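The Slow Hour at the Table
Inside a company where the new hires teach machines to tidy up

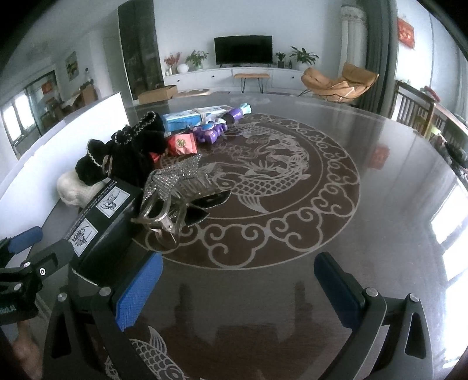 A hand-held gripper over a glass-topped round table, with two bags, boxes and a red foil packet still to be dealt with.

28 Feb 2018

The work at Veltus starts with a mess. Someone's bags are on the table, there are boxes beside them, and a person with a gripper in one hand has to decide what to pick up first.

Veltus sells a sorting arm to returns warehouses. Its main customer is a depot in Galtby, where shoppers' unwanted purchases come back in every condition. For years the depot did all of it by hand. A sorter opened the parcel, looked over the item, put it in a bin and reached for the next one. The building takes in 400 parcels on a quiet shift and 919 on the worst one anybody has on record, which fell in the week after a holiday.

Two arms now stand at the end of the line. They handle boxes well. Soft things give them trouble, and so does anything with a chain, a strap or a slick surface. A handbag can be picked up in a dozen ways and most of them end with it on the floor.

That is where the hand grippers come in. Former sorters take them into ordinary homes and pick things up, put them down and move them over, again and again. The recordings go back to the office, where the engineers use them to train the arms. A full day is 170 pickups, and the crews say the last 30 are the hard ones. The wrist gets tired before the arm does.

The sorters who moved to this job describe it as quieter. There is no line to keep up with, and they sit down for lunch. They also say it is lonelier. At the depot, eight people worked within talking distance. A home crew is two people, and one of them is usually writing notes.

Pay was the first argument. Veltus offered the depot rate, and the sorters asked for more on the grounds that they were now training the equipment. They got a small raise and paid travel time. A request for a share in what the recordings earn was turned down, and it is on the list again for the next round of talks in March.

Back in Galtby, the people still on the line have different work too. Less of it is lifting. More of it is standing by the arms and clearing what they drop — a job with long dull stretches and sudden busy ones. Some like it. Others have asked to go out with the home crews, and there is a waiting list.

The depot has cut no jobs so far, though it has left several empty ones unfilled. Workers there noticed that before it was announced.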